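Second shooter rates for small business sessions

elteo_photo
A gym owner in Pravgate wants portraits and class photos for a new site. I quoted $400 for a half day, web use only. Too low?

yadav77
Low if you edit everything yourself. I charge 249 for headshots alone.

elteo_photo
Headshots are six people, so it adds up.

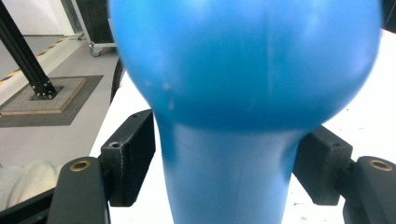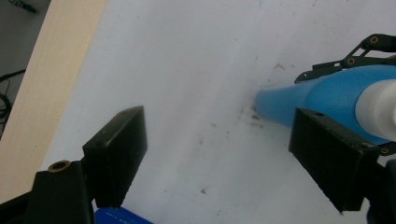
I'd also hand over the files within a week – he wants the site up by September.

truvatlow_mike
Disagree with yadav77. For a first commercial client 400 is fine. Get the usage in writing.

yadav77
Fine once. Then he tells his friends and they all expect it.

elteo_photo
Going with 400 plus travel.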